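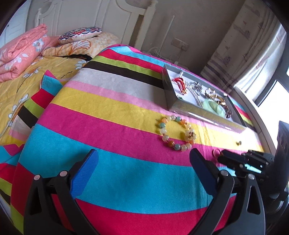

Jewelry sort, part one (of too many)

2022-11-14

Quick one, I have to leave in twenty minutes and there are still things all over the bed.

So. Moving to Zollham in December, and the new bedroom has no dresser, so the jewelry has to fit in one small box. One. I've been dumping everything into the same drawer since the Flandon apartment and it's a mess. Knots. Backs with no earrings. A receipt for $147 that I do not want to think about.

Doing it on the bed because small gold things vanish on the carpet. The striped blanket isn't much better, tbh. A thin ring on the magenta stripe, you can hardly see it. Yellow is good though. Little pieces go on yellow from now on.

Keeping the bead bracelet, no question. Amber and orange and those teal ones, I forgot how much I like it. Elastic feels a bit tired so it needs restringing before I wear it agian. Last time I left it too long with a bracelet I was finding beads under the radiator for weeks.

Rules so far:

Haven't worn it in a year, out.
Turns my finger green, out.
Only one of a pair, goes in the odds jar. I know, I know.

Still to do: the necklaces, which is the bad part. Anyone got a trick for fine chains? I've tried a pin and baby oil and mostly just got oil on teh pillowcase.

Ok, shoes on. Necklaces tomorrow, or the day after.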